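Brick sorting morning is back at the Lultthorpe toy library

Posted Mar 22, 2026

Well, the bins are out again! If you came by the Lultthorpe Toy Library in November you may remember that we had one giant tub of toddler bricks, the chunky kind, and that you needed a strong back and a lot of patience to find anything in it. I have been grumbling about that tub in this column for ages, so it makes me very happy to tell you that it's finally being broken up and sorted by color, and that from next month you'll be able to borrow the big bricks in sets you can carry home on the bus.

The whole thing started with the donation from the Nokerthorpe playgroup, which closed its doors over the winter and very kindly passed its toys on to us. We were thrilled, and then we saw how much there was. Our inventory sheet for the bricks now stops at 1381 pieces, and that's before the odd bits with faces and wheels and numbers on them, which have a sheet of their own (I gave up on that one and handed it to somebody with neater handwriting).

So how do you sort that many bricks? We tried by shape first. All the long ones in one pile, all the square ones in another, slopes somewhere over by the door. It looked wonderful for half an hour and then the first two-year-old walked in and wanted "the red ones." Not the long ones, not the square ones, the red ones! Every child after that asked the same way, and so color it is. White bin for red, dark teal bin for blue, yellow bin for yellow. I know, I know, red in the white bin takes a second to get used to, but we didn't own a red bin and I wasn't going to buy one when we had a perfectly good white one in the closet.

We work on the floor, a small batch at a time. A handful gets spread out in front of the bins, everything goes where it belongs, and then the next handful comes out of the tub. It's slower than tipping the lot out, but I have stepped on enough bricks in my socks to know which way I like better.
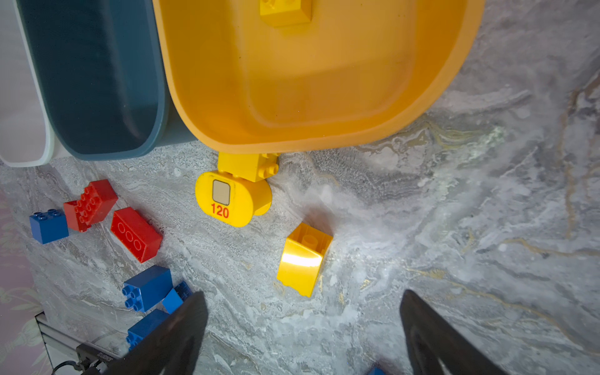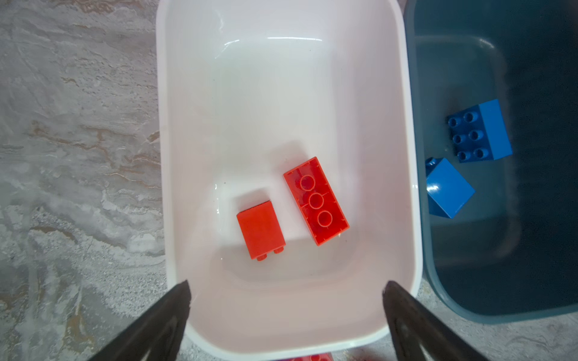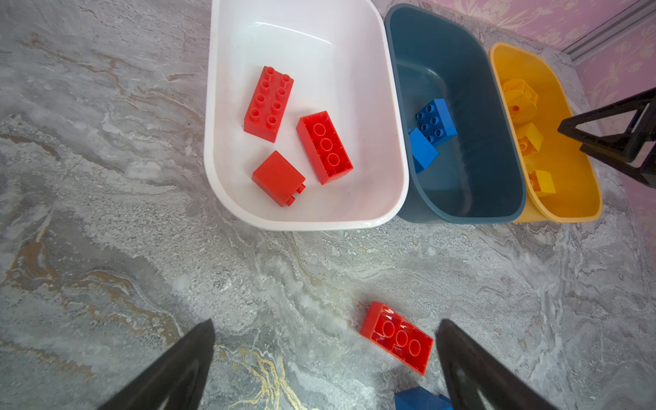

Once a color is done it gets washed. We use warm water and ordinary dish soap in the big sink, with an old toothbrush for the undersides, where the crumbs like to live. Anything with a sticker on it stays out of the water and gets wiped with a damp cloth, and please do the same at home if you borrow a set. We lost a whole family of sticker faces in the sink once and I still feel bad about it. Then everything is spread out on towels overnight. The hollow side goes down so that the water can drain, and yes, I had to learn that one by picking up a brick in the morning and pouring it down my sleeve.

After that comes the bagging. Each set goes into a mesh bag with a drawstring and a card tag, and the tag tells you what color is in it and how many pieces you should be bringing back. The small sets have 16 bricks, which is plenty for a decent tower and still fits in the basket under a stroller. There will be bigger sets too, for birthday parties and for those of you with twins, but I don't want to promise a size until we see what's left over. You can mix, by the way! A red bag and a blue bag on the same card is fine with us, as long as they come back as a red bag and a blue bag. If they come back as two purple-ish mysteries, I'll be sorting them on my knees all over again.

You can borrow up to two bags at a time, for the usual loan period, and there is no extra charge for members. If a brick goes missing, just tell us at the desk. We don't charge for a lost piece, we only need to change the tag so that the next family doesn't spend their evening looking under the couch for something that was never in the bag.

A few of you have asked what happens to the bricks that don't make the cut. Anything cracked or chewed to a sharp edge goes out, no arguments. Faded ones stay, because they build just as well as the shiny ones and the children don't seem to care one bit. The green and the orange ones are going to our friends at the Gastine family room, who have a play table with not nearly enough on it. They're picking them up when their van is next over this way. If you have a lonely green brick at home from one of our old mixed loans (you know who you are), bring it in before then and it can go along with the others.

Now, the part where I ask for something. We still have more than half of the tub to get through, and we would love some company. Sorting is easy work and you can do it with a cup of coffee next to you - on the shelf please, not on the floor. Small children are very welcome and are surprisingly good at it, up to the moment when they decide that everything belongs in the yellow bin. There's a signup sheet on the front desk, or you can just turn up in the morning when we're open and sit down. Bring a cushion. The floor in there is lovely to look at and very hard, and after an hour on it I got up like a folding chair.

We're also short on mesh bags. The ones we like are the size you'd use for a pair of sneakers in the wash, with a cord that pulls shut, and the color doesn't matter. Clean ones only, please. And if somebody has a label maker sitting in a drawer, could we borrow it for a week? My tags are all written by hand so far and I'm told that my 7s look like 1s, which is not great on a tag that says how many bricks are in a bag.

In other library news, the Thepsuriya wooden train set is back from repair with both of its missing couplings replaced, and it's already been reserved by the time you read this, so do put your name down on the waiting list. The ride-on tractor still squeaks. We have oiled it twice. If you can fix a squeak, I would like to meet you.

The first brick bags go on the shelf to the left of the puzzles as soon as the tags are done. Opening hours are the same as always, and the side door is open for strollers, but you have to push it pretty hard.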